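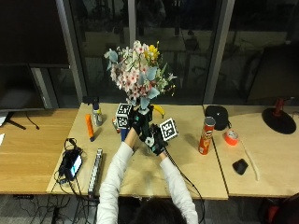 Figure 3. Gathering a demonstration with the sensor gloves. A marker cube rides on each hand, and both hands are on the bouquet.

3. Collecting the demonstrations

I'll start with the gloves, as they shaped pretty much everything else we did. Our first plan was to drive the arm by hand and record that, and I spent most of August doing exactly that with a joystick setup we called Brondlow. It worked fine for blocks and cups. With flowers it was miserable! I'd close the gripper too far, crush a stem, swear, and start over. So we moved to Ding, our glove rig, where a person just does the task with their own two hands and we sort out the robot side later.

Each glove gives us finger bend, and the printed cube on it (see Figure 3) gives us where the hand is and which way it's turned. We went with cubes over flat tags for a simple reason: wrists roll. A flat tag on the back of the hand is gone the moment you turn your palm up, while a cube usually has at least one face the fixed camera can read. Usually. When one hand passes behind something tall we still lose it for a bit, and a bouquet is about as bad as it gets in that respect (leaves everywhere). We fill short gaps by interpolation and throw out the take if a gap runs longer than that.

3.1 What we asked people to do

The bouquet task has two hands doing different jobs, and that was the appeal. One holds the stems up high, the other supports the bundle lower down, and at some point they have to trade. We gave people very little direction beyond "pick it up, turn it around, put it back down." I had written a full page of instructions for the pilot and ended up tossing it, as everyone who read it moved like they were defusing a bomb. The takes from people who'd read nothing were smoother and much closer to what I'd do at home.

We also left other things out on the table. In Figure 3 there's a banana right behind the hands, a small bottle off to the left and a Pringles can to the right, none of which have any part in the task. I went back and forth on this. A bare table makes the tracking easier, but a policy trained on bare tables got badly confused in our early tests the moment we set a mug down, so clutter stayed in and we shuffled it between sessions.

3.2 How much we ended up with

The full set, which we call Plerura, has 1711 takes across 4 tasks. Most takes last nearly 20 seconds, though the bouquet ones tend to run longer. We split by session and kept whole sessions together, so the test takes never share a table layout with the training ones. That hurt our numbers a little and I'd still do it again.

Labels were added afterward in Dosier, our small in-house viewer. For every take we marked the first touch, any hand swap, and the release. The swap was the hard one to agree on (is it when the second hand touches, or when the first lets go?), and we settled on the moment the first hand lets go. A few older takes still carry the other rule; they're flagged in the release, and Section 4 leaves them out of training.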